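Radenton want 400 a season off me again and the email came dated August 26, 2020, which is a joke because there is no fixture list, no word on how many of us get in, nothing. Pay by the end of the month or lose your seat. Lovely.

I've had that seat since we were in the old ground. Went to Bramton away in November, sleet, lost, would do it again. So don't tell me I'm not loyal. But loyalty is being priced like a phone contract now. 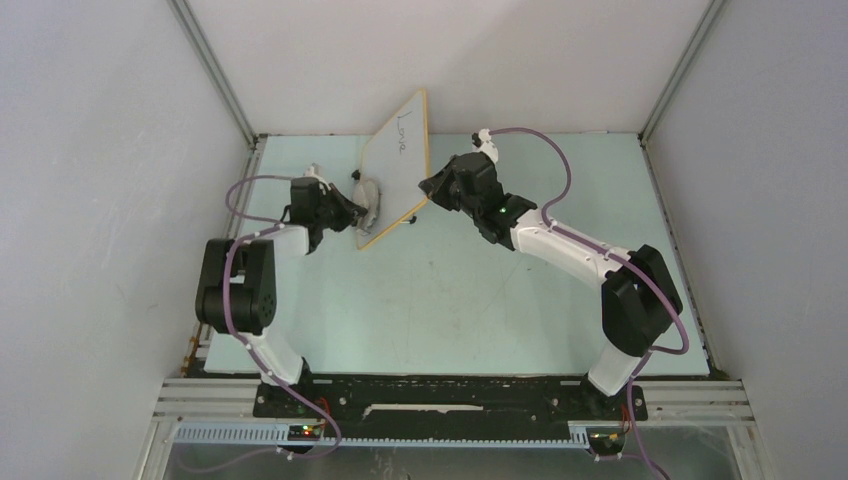 And the credit notes. We missed the last chunk of home games and got 100 back as credit, only good in the club shop. For what? I have a scarf. I want the money, or I want it off the new ticket. Lau did exactly that for their fans, no fuss, and they are a smaller club then us with a worse stand.

Then there's the streaming. One camera, buffering every time someone takes a corner, and season ticket holders pay the same as everybody else. Vellodness gave theirs away free. They also froze prices, they also rang the older fans up to ask how they were doing. We got a survey.

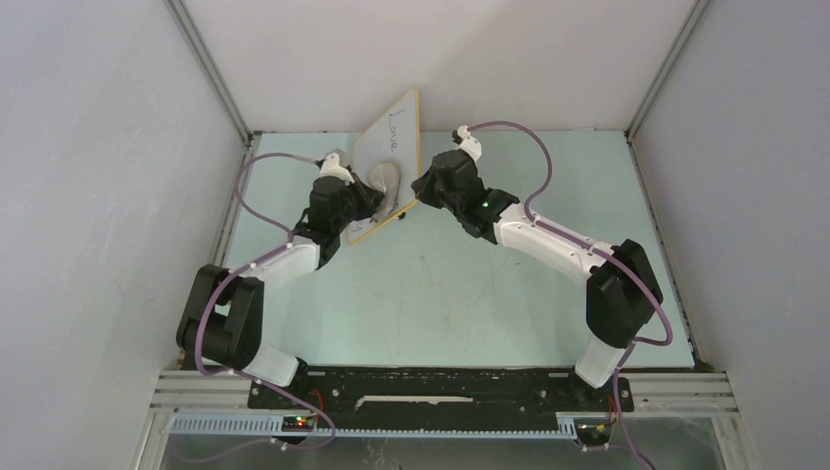
"Love" on a small whiteboard with a tan wooden frame.

Average gate last year was 800. That's not a number you can afford to annoy. Lose 108 of those and you feel it, in the bar, in the noise, on the coach to away games – and people who get out of the habit of a Saturday don't always come back.

Push the deadline back. Refund in cash. Let us pay by the month once theres a proper start date. I'll sign up the same day.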